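Flurnum opens bedroom set in Nitport to record clothes-handling examples

NITPORT, Jan 31, 2024 - Robotics firm Flurnum has started recording household demonstrations in a furnished bedroom at its Nitport site, the company said in a notice to its partners. The work will supply examples for a learning system meant to handle clothing, beginning with shirts and hangers.

The room has a bed, a wardrobe and a clothes rack. Operators guide a humanoid robot through each task from a control station, and the arm positions, hand positions and camera views are saved together. Each finished attempt is called an episode. Flurnum said 106 episodes had passed review so far in January.

Clothing is a slow subject for this kind of work. A cup keeps its shape when it is picked up, but a shirt folds over itself, slides off a pillow or catches on a hook, and the same motion rarely gives the same result twice. The company wants the system to see many versions of one simple job before it is asked to try a second one.

Yasuo Arai, who runs the recording schedule, said operators had been told to leave the shirt in a different position at the start of each episode. In the first week most people laid it down the same way out of habit, he said, and a model trained on those early recordings did well in that one position and poorly in the rest. Four of the first-week sessions were dropped and recorded again.

"We had a lot of very tidy examples," Arai said. "They were good to look at and we couldn't use them."

A session lasts up to two hours with one break. Seven operators are trained for the bedroom tasks, and each one works from a written sheet that gives the garment, the starting place and the goal, but leaves the path of the arms up to the operator. Failed grasps are kept if the operator recovers from them. If the garment ends up on the floor, the episode is stopped and marked, and it goes into a separate folder that is not used for training at present.

Reviewers watch every episode before it is accepted. They check that the camera views line up in time with the arm data, that the hands can be seen for most of the task, and that the written label matches what was done. Labels are kept short, such as "lift shirt by hanger" or "lay shirt on pillow." Longer labels were tried and given up after reviewers disagreed too often about where one step ended and the next began.

The recordings are stored at Nitport and copied each evening to Maruyama, the partner that trains the model. Maruyama sends back a list of weak spots, and the next week's sheets are written from it. The latest list asked for more episodes with both hands on the garment and more in which the hanger is gripped from the left side.

Flurnum plans to add 11 garments to the set, among them a wool sweater, a child's raincoat and a dress shirt with buttons. A second room is being prepared in Nernport with darker furniture and a patterned bedspread, so that the system does not come to depend on one background. No date was given for the opening of that room, and the company did not say when a trained model might be tested outside its own sites.

Views from the Nitport bedroom:
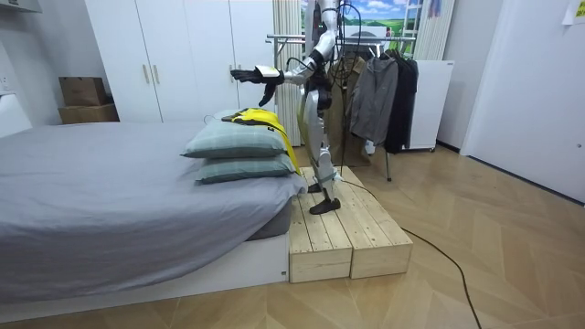
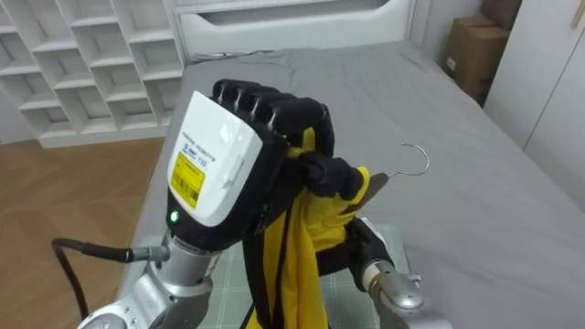
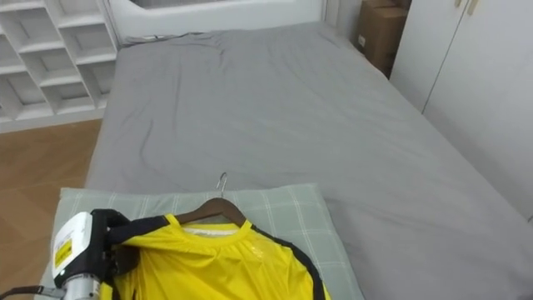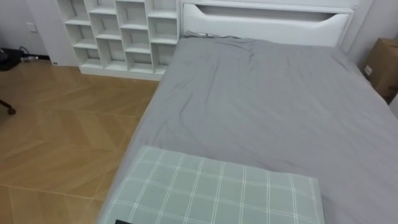
Chie Yagi said the number of accepted episodes mattered less to her than how they were spread out, and that she would like to see the operators' names, in coded form, kept with the data. Two people can do the same job in very different ways, she said, and a system that learns mostly from one of them will pick up that person's habits along with the skill. She also asked that the stopped episodes be released at some point, even without labels, so that other groups could study where handling tends to go wrong.

Flurnum said it records an operator code with each episode but has not decided whether to share it. The stopped episodes will be kept for at least a year.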